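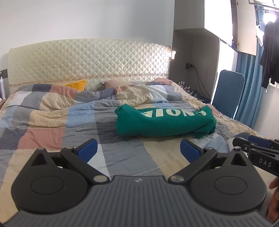 The case for durability labelling on clothing has been before the public for years, and the Filby Institute believes it should now be settled in law. Shoppers are told the fibre, the size and the washing temperature, but seldom how many washes a seam or a print can be expected to survive. The green garment rolled up on the checked duvet carries large cream-white lettering, and lettering of that kind is often the first part of a garment to fail. A buyer has no fair means of judging it in the shop.

Our survey, completed in May, drew replies from 1366 households in Grekard. Of these, 195 said they had returned an item within a year of purchase on grounds of wear. Many more had simply stopped wearing it. The cost falls on families who buy carefully and replace only what they must.
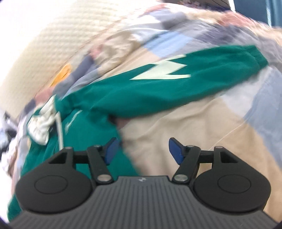
Photograph: Filby Institute

Retailers object that testing is expensive, and for small makers this deserves an answer. We propose that firms selling fewer than 200 garments a year be exempt, and that shared testing be offered at the Huaranga laboratory. Larger firms already hold much of the data — they should be required to print it on the label.

Farzana Wickramasinghe
Director of Policy, Filby Institute
11/3/21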